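Skekden says its next phone will charge in 25 minutes, but read the small print

Skekden has started talking up the Drustilar, a mid-range Android phone it plans to put on sale in May, and the number it wants everyone to remember is 25. That is how many minutes the company says the phone needs to go from empty to full. It is a big claim for a handset at this price, and so far we only have Skekden's word for it.

The fine print on the product page takes some of the shine off. The 25 minute figure was measured with the phone switched off, in a room kept at a steady temperature, using a charger that does not come in the box. With the charger that does come in the box, the page says a full charge takes 60 minutes. Plenty of phones already on the shelf can manage something close to that, and their makers don't put it on a poster.

The faster charger is sold separately under the Skadel name. Skekden has not given a price for it. It has also not said whether other fast chargers will get the same speed, and the wording on the page ("optimized for Skadel") suggests they won't. Anyone who has bought into one of these private charging systems before will know how that goes when the cable wears out and the only replacement is the official one.

Then there is the battery itself. Skekden promises it will hold up for 2,000 charges before it starts to fade in a way you would notice. The company doesn't say what it thinks you would notice. Other phone makers usually give a percentage, so you can at least compare one with another. We asked for that number and were told more details would come closer to launch. We also asked whether the 2,000 charges were done at the fast speed or the slow one, and that question got the same reply.

The rest of the phone sounds fine and not very exciting. It has a flat screen, two cameras on the back and a headphone jack, which will please a few people. Skekden is promising 4 years of software updates. That would be good news from a company with a better record. The Pacheco, its last phone in this range, was sold with a similar promise and got its first big update nearly a year after everyone else had moved on. Owners are still asking on the support forum when the next one is due, and the replies from staff are mostly copied and pasted.

None of this means the Drustilar will be a bad phone. If the price is right and the charger turns out to be cheap, it could be worth a look. Stores are already taking deposits, though, and it is hard to see the hurry. Review units haven't gone out, and the deposit terms don't say how long a refund takes. 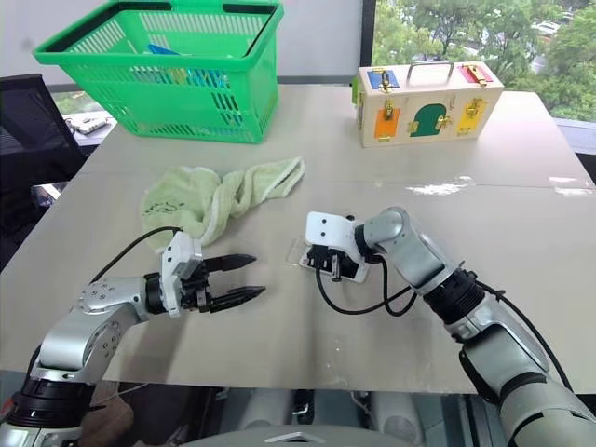
Skekden says it will announce the price of both the phone and the charger before sales open. Until then, we would hold on to the deposit money and wait for somebody outside the company to plug one in.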